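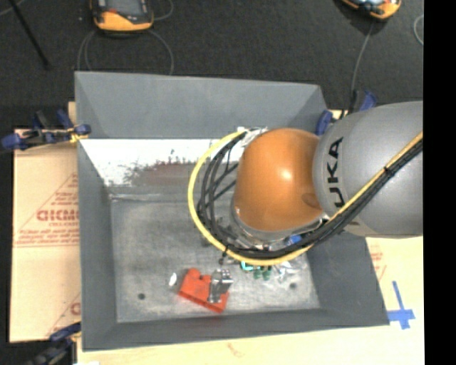 Grumdale Tool and Toy Share – minutes of the meeting held on 10th February

Present: Soledad Obi (chair), Jalen Kincaid, Sanaa Filali, Jianhua Fang. Apologies from Arlo Lindqvist, who sent his good wishes and a very welcome tin of shortbread.

1. Last minutes
Agreed, with one correction: the hall at Quintanilla is free on Tuesdays as well, so do please tell anyone who was put off.

2. The big grey bin
We had a long and good-natured talk about this. Sanaa feels the scuffs and scratches on the floor of it are only to be expected and would rather we left it alone. Jianhua was more bothered by the worn white strip inside and the brownish patch next to it, and wondered if a proper scrub might shift the worst. Jalen has had good results with a soft brush and warm soapy water on his own garden tubs, and kindly offered to have a go. Soledad asked that we try that before spending anything – a new one from Skamum would be £97 and we have £353 to last us until April.
Action: Jalen to scrub, Sanaa to lend the brush.

3. Sorting morning
Thank you to everybody who came, all 11 of you, and to Jianhua for the soup. The small parts are still in rather a muddle and we shall need another go at them.
Action: Soledad to ask round for dates.

4. Any other business
Sanaa has been offered some shelving by Flellus. General delight, but would somebody please measure the alcove first.
Action: Arlo, if he is willing.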